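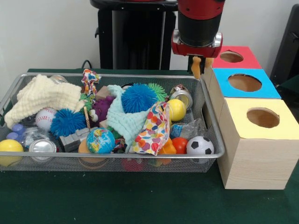 Chapter 3
When the Planner Says Yes

Every motion planner makes a promise it can't keep. You give it a start, a goal and a list of obstacles, and it hands back a path along with a flag that says SUCCESS. Students tend to trust that flag. Engineers who have spent a season with a real arm mostly don't, and this chapter sides with the engineers.

Think about what the flag means. It means that a path was found through the model of the world that the planner was given. If the model has a soccer ball in the wrong place, or treats a clear plastic bottle as empty air, the path is still a success as far as the software is concerned. The planner has no opinion about the basket. It has an opinion about a file.

Chapter 2 built that file from depth readings. You will remember that the readings were good on plush and rubber, poor on shiny tin, and close to worthless on clear plastic. You will also remember that wire mesh gave us trouble of its own: the sensor saw parts of the rim, saw through other parts, and filled the gap with guesses. We did not fix any of this. We moved on to planning with the faults still in the map, as most projects do.

3.1 What bin picking asks for

The task sounds small. Pick one thing out of a crowded basket, carry it to the side, and let go of it over the box with the right color on top. A two-fingered gripper, a few boxes with round holes, a green table. A child would be bored in a minute.

Now write it down as software. The perception code must decide where one object stops and the next begins, even when a dotted cloth lies across both. The grasp code must choose a spot where two fingers can close. The planner must bring the arm down without hitting the rim, and lift it out again holding something whose shape it knows only in part. Then the controller has to follow the path closely enough that all of this thinking still applies when the arm gets there.

Cloth is where the usual methods start to look thin. Most grasp planners assume that an object keeps its shape when you touch it. A ball does, near enough. A bunched cloth with a spiky ball resting on top of it does not, and pulling on one will move the other. You can add a cloth model, and several groups have. We have yet to see one that ran fast enough to matter inside a picking loop, and we have read a good many papers that said otherwise in the abstract.

3.2 A word on success rates

You will meet numbers in this field. Be careful with them.

Cletus Pettigrew and Darnell Dunleavy, whose notes on the Plivska planner we use throughout this chapter, ran their code on 1000 simulated baskets and reported 55 failures. That is a fine result, and they were open about where it came from. Every object in those baskets was rigid. Every pose was known. When they turned off the known poses and used the output of the Urgate segmentation package in its place, the failures rose to 417, with no change at all to the planner.

So how good is the planner? The question has no answer until you say what it is fed. A paper that gives one figure and leaves out the input is selling you something -- maybe only a paper, but something.

Ask these things whenever you see a success rate:

What counted as one try? Some authors start the count after a grasp has been found, so the cases with no grasp vanish.

Who cleared the jams? If a person reached in and straightened things up, the next try was easier than it should have been.

Was a dropped object a failure? What about two objects lifted together?

Were the objects used for tuning also used for testing?

3.3 What this chapter covers

We begin with sampling planners, since they are what you will find installed on most lab machines. Section 3.4 works through one by hand in two dimensions. Section 3.5 moves to the full arm and shows how the collision checker eats nearly all of the run time. Section 3.6 looks at path smoothing, a step that often puts back the near misses the planner worked to avoid.

The code samples use the Illier toolkit, version 3. Readers on the older Bisht libraries can follow along, but the collision margins there are set in centimeters and the defaults are generous. Change them before you run anything. A wide margin around a wire rim can seal off the whole basket, and the planner will then report, quite truthfully, that no path exists.

Before going on, open the map you saved at the end of Chapter 2 and turn off the color layer. Look only at the occupied cells. Mark each place where you think the map is wrong, and keep the marked copy. You will need it for the first exercise in Section 3.4.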